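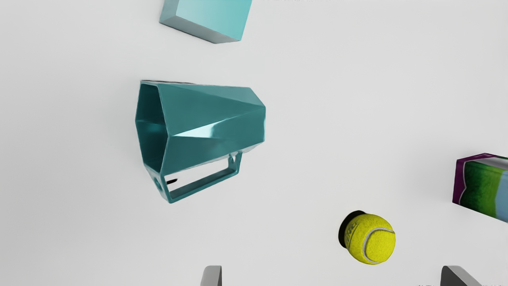 Tetsuya Nomura asks why the planner keeps refusing a grasp that looks wide open from the wrist view, and whether he should just turn the collision check off for the last bit of the approach.

Don't turn it off. Look at the padding first. Default in Graven is 3 mm on every mesh, and if you also padded the fingers in Hayashi you get it twice. Set one of them to zero, rerun, most refusals go away.

Nullard sim stack FAQ
Updated 15 April 2024

Which part does what?
Estel = perception. Graven = planning. Hayashi = the joint controller. Nullard starts all of them and keeps the clock. If the clock is wrong everything else looks wrong too, so check that before you file anything.

Ball pose spins between frames, position is fine.
Known. A tennis ball is close enough to symmetric that Estel flips between answers. Mark it symmetric in the object file and the planner will ignore rotation. Don't do this for the milk carton!!

Hollow things come back as solid.
Convex hull. Fast but it fills the opening, so for the mesh cup Graven thinks there's nothing to reach into. Switch that object to decomposed collision. Loading gets slower, planning hardly changes.

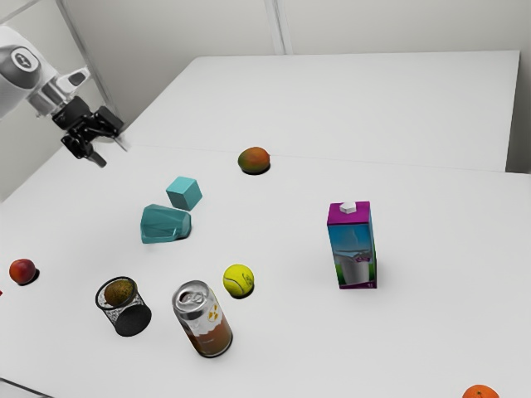 Do it per object, not globaly. We tried global in March and load time went to nearly 161 seconds. A cube or an orange gains nothing from it.

Same seed, different layout. Why?
Physics settles before the seed is applied if you launch from the old script. Use the new one. Akihiko Takagi has a patch for people stuck on the old script, ask in the channel.

Can I plan from one camera?
Yes, but whatever is hidden counts as free space unless you set unknown_as_occupied. Set it. With 2 cameras merge the clouds before segmentation, not after, or you get doubles of everything near the edges.

Arm stops above the table, no error.
Timeout in Hayashi, logged as a warning so it's easy to miss. Search the log for code 17. Usually the trajectory arrived with a stale time stamp. Restart Nullard, not just the controler.

Will this run without a GPU?
Planning and control yes. Estel no, not at any useful speed. You can feed Graven ground truth poses from the sim instead, flag is --gt-poses.

Where do bug reports go?
Tracker. Attach the log, the seed and the object files. No logs pasted in chat please, they get lost.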